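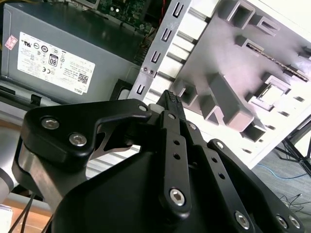
Quick one before the bus. Numbers are in from the teardown runs and I want them written down somewhere that isn't the back of a printout.

Short version: 73 percent. That's the new policy on the connector task, Elum with the wrist camera only, no overhead view. Old one with both cameras did worse and took longer to train. I did not expect that. I ran the evals again on Wednesday becuase I didn't believe it, and got the same thing give or take a run.

What changed. Really just 2 things.

First, we stopped giving it the whole desktop. The overhead camera sees the case, the table, the carpet, me, whatever cables got left out. Lots of pixels, almost none of them useful when the job is a small black plug. The wrist view is ugly and half of it is gripper, but the fingertips are always in the same spot and the thing you're holding is right there between them. The model seems to like that. I had been masking out the gripper in the early runs (thought it was clutter!) and taking the mask off helped a lot. Should have tried it in the first week.

Second, the demos. 600 of them, teleoperated, all by me and Solange Tessier. The old set was bigger but full of clean, confident grabs. Solange's idea was to do bad ones on purpose. Come in crooked, miss, back off, come in again. So now the policy has seen what a miss looks like and what you do next. Before, it would close on nothing and then lift, very proudly, with nothing. Still does that sometimes. Less.

Where it fails: mostly glare. White plastic inside the case plus the bench lights and the picture just blows out, and then depth is a guess. Dell cases with the big molded panel are the worst for this. Turning the lights down fixes it but that's cheating, so those runs count as failures in the 73. Other failures are cables drooping over the plug right when the fingers close. No fix yet. Solange thinks a small wrist roll before the approach, I think more data, we'll try hers first as it's cheaper.

Also the usual warning, same lab, same bench, same two people driving. I wouldn't read much into it until Wutwood have run it on their arm. They've got the weights and our calibration notes and have promised something in May. If it falls apart over there I'll post that too.

Things I still want to check:

does it hold up if the camera gets knocked a few degrees (it will)
gray connectors, we've trained on nearly all black ones
whether the bad demos alone would do it, without the camera change. I changed both at once like an idiot so I can't tell you how the credit splits

That last one bugs me most. The ablation is queued, should of been done first.

Plots later. The script labels both axes "success" right now and I haven't found out why. Bus.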